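3.2 Storage conditions

Dried bean samples from the Ulness plots were split into two lots of 30 and held at 21 °C in closed plastic containers. Moisture was measured on arrival and again in June, following Amissah's procedure.

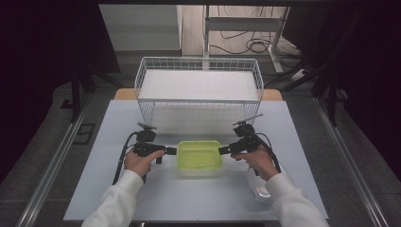 Figure 2. Translucent lime-green container on a white tabletop.

Lots from Brirnard were treated the same way, except that each was reduced to 500 g before weighing. Nine samples with split seed coats were left out, leaving 51 for the germination test in Section 3.3.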